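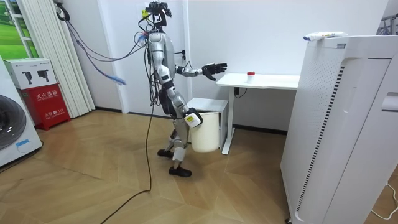
Bucket in one hand, the other reaching out over the desk.

Has anyone been to one of the Dotevon open days? Worth it with kids?
Posted by Furtună, May 22, 2018

My sister has offered us two spare places for the July one and I can't decide. It's a fair old drive and mine are six and nine, so they love the idea of robots but get bored quickly (the little one especially!). I'm mainly wondering how close you get, whether it's all talks, and if there's anywhere to eat. The picture is from the page she sent me, and I do like that it's got shoes on.

Carleen Ashby
We went last year and I'd go again tomorrow! You get a short talk first, 15 minutes, then they take you through in small groups to watch. It's a smaller room than you'd expect, so you do feel close to it, but they keep you back by the door and my two had to be told more than once. The walking one was my favourite. It's slower than on the telly and it's all trailing cables, like in your picture, so don't promise them it'll be running about. Ours carried a few bits across the room and one of them ended up on the floor, which got the biggest cheer of the day. Kids can ask anything they like and the staff are lovely about it. My son wanted to know what it cost and they wouldn't say!
Food is a van in the car park, chips mostly. Take sandwiches.

Warkex
its ok. parking is bad, get there early

Vatholm
I went on my own, so can't speak for children, but I was in and out in an hour and a half and there was a queue of roughly 20 minutes before our group went in. There's not much to do while you wait, so bring a book or something for the little one. Ask for a morning group if they give you the choice, ours was the last of the day and the questions got cut short.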